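작업 노트 / 책꽂이 정리
토요일, 오후 4시 넘어서 시작

오늘은 미뤄 두던 책꽂이를 드디어 손댔다. 노란 책꽂이 얘기다. 양옆이 둥글게 올라온 그거. 색이 밝아서 벽지랑 싸울 줄 알았는데 며칠 같이 지내 보니 또 괜찮다(나만 그렇게 느끼는 걸 수도 있음). 문제는 색보다 책이다. 지난번에 Wistmont 쪽에서 넘겨받은 중국 고전 묶음이 하나같이 크기도 두께도 제각각이라, 어디에 뭘 놓아도 어딘가 어색하다.

일단 제일 두꺼운 『中华上下五千年』부터 자리를 정하기로 했다. 표지가 진한 남색이고 가장자리에 역사 인물 초상이 띠처럼 둘러져 있어서 눕혀 놓아도 보기는 좋다. 제목 글자도 큼직하고 하얘서 멀리서도 읽힌다. 책등에도 같은 제목이 세로로 있으니 세우든 눕히든 찾는 데는 지장이 없겠다.
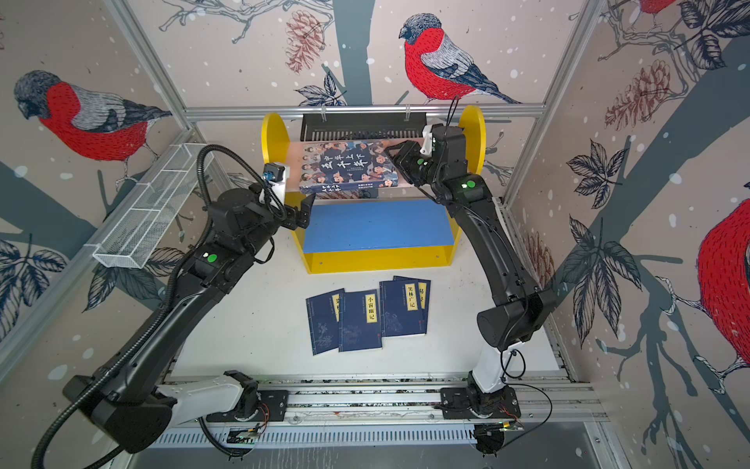
그런데 두꺼운 책을 맨 위에 눕혀 두면 결국 그 위에 딴 책이 쌓인다, 한 달만 지나 봐라, 하는 의견이 바로 달렸다. 무거운 건 아래 칸에 세워 두고 위는 비워 두는 게 맞다는 얘기. 음, 반박을 못 하겠다. 내 책상이 딱 그 꼴이라서! 그래도 하루 이틀은 눕힌 채로 써 보고 싶다. 펼쳐 보는 일이 제일 잦은 책이라 손이 바로 가는 데 있어야 한다.

책 상태도 보는 김에 같이 봤다. 두꺼운 책은 표지만 멀쩡하면 다 멀쩡해 보이는데, 옆에서 종이 쪽을 봐야 진짜 상태가 나온다. 크림색 종이 단면에 잔결이 있고 끝에서 책장이 살짝 벌어지는 책이 있다. 책끝을 꽉 쥐면 반대쪽이 부채처럼 벌어지니까 옮길 때는 가운데를 잡는 편이 낫다. Brisgate 작업실에서 책등 꺼진 사전 고치느라 고생한 뒤로 이 부분은 좀 예민해졌다. 그때는 풀도 모자라서 중간에 사러 나갔다 왔지.

『菜根谭』은 표지가 어두운 파랑에 노란 제목 딱지라 찾기 쉽다. 흰 식물 그림은 흐릿해서 가까이 가야 보인다. 다른 책이었으면 아무 데나 끼웠을 텐데 표지가 예뻐서 앞을 보이게 놓고 싶은 욕심이 자꾸 생긴다. 그러면 자리를 많이 먹는다. 고민 중.
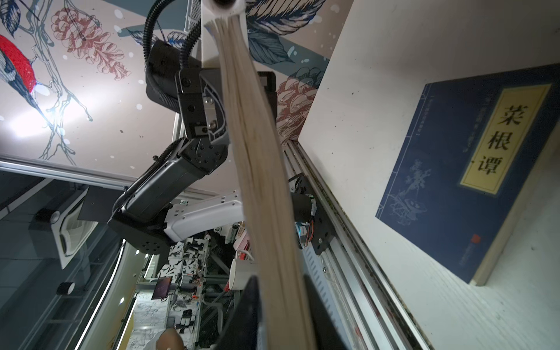
적은 사람: Murix 작업실 정리 담당

배치 순서는 이렇게 잡아 봤다. 먼저 두께로 나누고, 그다음에 주제. 처음엔 반대로 했다가 칸마다 키가 들쭉날쭉해져서 다 뺐다. 30분 날렸다. 두께로 먼저 나누면 적어도 넘어지는 책은 줄어든다. 주제는 목록에 적어 두면 되고. 목록은 Carrier 파일철에 끼워 둘 테니 책 옮긴 사람이 꼭 고쳐 적을 것. 연필로! 볼펜으로 쓰면 다음 사람이 힘들다.

참, 『易经』은 세워 두는 쪽으로 간다. 파란 책등에 금색인지 노란색인지 그런 글자가 들어가 있고, 위쪽에 총서 이름 「中华国学经典精粹」가 짧은 가로줄 두 개 사이에 찍혀 있다. 책등이 조금 닳고 쓸린 데가 있고 왼쪽 가장자리는 색이 바랬다. 읽는 데는 아무 문제 없지만 다른 책 사이에 빡빡하게 끼우지는 말자. 뺄 때마다 천이 또 쓸린다. 아래쪽 작은 글자는 나중에 밝은 데서 읽고 목록에 옮겨 적어야겠다.

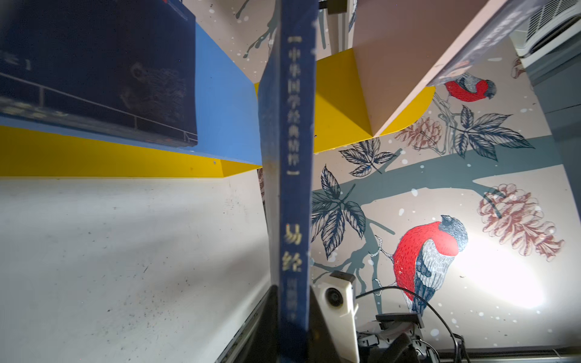 천 표지에 묻은 먼지는 물티슈로 닦아도 되나?
물기는 쓰지 말고 마른 부드러운 붓으로 책등 위에서 아래로 쓸어 내릴 것. 얼룩이 남으면 그냥 두고 목록 비고란에 적는다.

붓은 서랍 둘째 칸에 있다. 페인트용 말고 털 하얀 쪽. 지난주에 누가 풀 바르는 데 써서 하나는 굳었다. 그건 버리고 새로 주문 넣어야 함. 북엔드도 같이 담자. 얇고 바닥이 넓은 걸로, 두꺼운 건 칸을 너무 잡아먹는다.

남은 일: 『菜根谭』을 앞으로 보이게 둘지 결정, 목록에 판형 칸 추가, 맨 위에 눕힌 책은 다음 주에 다시 보고 그 위에 뭐가 쌓여 있으면 군말 없이 아래 칸으로 내린다.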